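Gripper fingers for laundry robots

I get asked which fingers to put on a two-armed robot that does laundry, so this entry gathers what I know from trying them out at Cloteston (and what Mitiku Tefera has drilled into me, which is most of it!). Gripper fingers are the swappable tips that do the touching. For clothes, the two main kinds are pointed and flat, and people have strong feelings about both.

Pointed fingers

A pointed finger gets into a fold of cloth without much fuss, and that's why I like it for front loaders. You come in over the rubber gasket, pinch whatever is on top and back out slowly. We ran 129 pulls with the Rirari pointed set, and it missed 14. Heavy jerseys were easy. Thin white stuff bunched up against the gasket was where it went wrong, mostly when I'd been lazy about the approach angle.
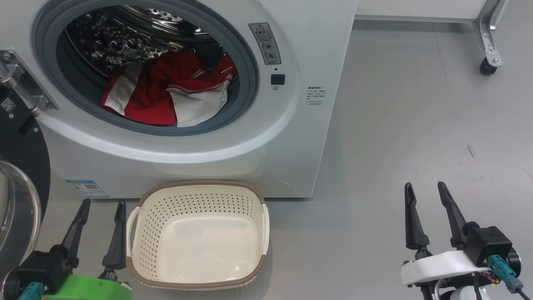 The Beyene flat set missed 20 over the same number of pulls. It holds on better once it has a grip, though, and I'd still pick it for towels. Mitiku disagrees with me on that, and he's welcome to edit this part.

Basket placement

I keep the basket right up against the front of the machine, low and centered between the two arms, so neither one has to reach across the other. A basket with a low rim is best, but watch the door! On a lot of front loaders it swings out over the basket, and an arm coming straight up after a drop can catch the bottom of the rim. Set your retreat path forward first, then up.
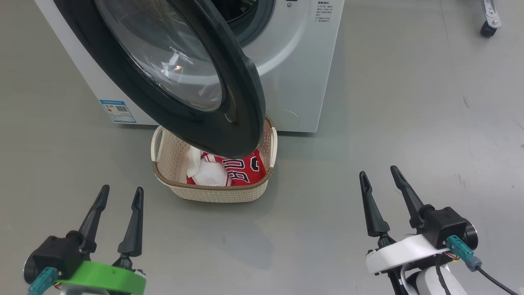 Head and wrist cameras

A head camera is great for finding the machine and the basket, and not so great once a gripper is down inside the drum, with the arm blocking half of what you wanted to see. A wrist camera gives you the close look. Shiny glass is its weak spot: the door throws back ceiling light, and our first Skurance controller kept taking the glare for an edge. Turning the exposure down 2 steps fixed most of it. I'd run both kinds if you have the ports.

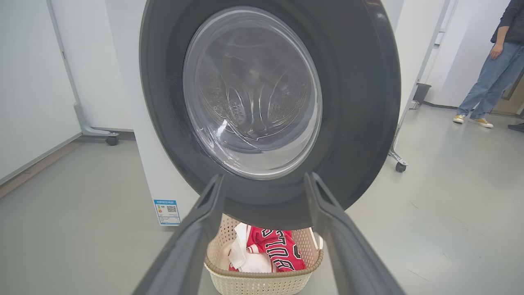

Closing the door

Push with the side of one finger, low on the rim, and leave the other arm parked. Pushing on the glass works too, but the tips slide around on it and I've given up trying to tune that.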